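### 4.2 Wall storage above the cooking area

Hanging storage was the most common change that households in the Oravec building made to their kitchens after moving in. The kitchens were handed over with a tiled wall, a short counter and one drawer, and the drawer filled up quickly. Of the 234 households in the survey, 39 had moved their spoons and spatulas to the wall by January. Most of them used the Onetti rail, which was sold with the kitchens as an extra.

We coded an item as "at hand" when a person standing at the cooktop could take it down without a step to either side. Items in drawers, on high shelves or in jars at the far end of the counter were coded as "stored." Wooden tools made up most of the first group. Metal ladles and whisks were more often left in the drawer, even in kitchens with free hooks. Figure 3 shows wooden tools hanging above the cooking area.

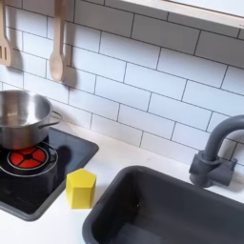 **Figure 3.** Wooden spoon and slotted spatula against a tiled wall, with an open steel pot on the cooktop below.

Zdislava Ďurica objected to this coding when she read the draft. In her view a spoon that hangs over a pot is at hand only while the pot is cold, and once there is steam people reach around it or give up and use whatever is lying on the counter. She asked for a third code, "at hand but avoided."

We did not add the code, as the diary entries seldom say what was boiling at the time. We did go back to the 2827 entries and mark those in which the writer complained of heat, steam or grease near the hanging tools. Grease was the usual complaint. Several writers said they rinsed a spoon before using it, and two had moved the hooks toward the sink.

Hook height also varied. The Onetti instructions give 300 mm between the lowest point of the tool and the rim of the pot. Tall stockpots left much less than that, and long-handled spoons had to be hung elsewhere or laid flat. The households that kept to the stated distance wrote fewer complaints about grease, but they were also the ones that cooked least often, and we do not separate the two effects in this section.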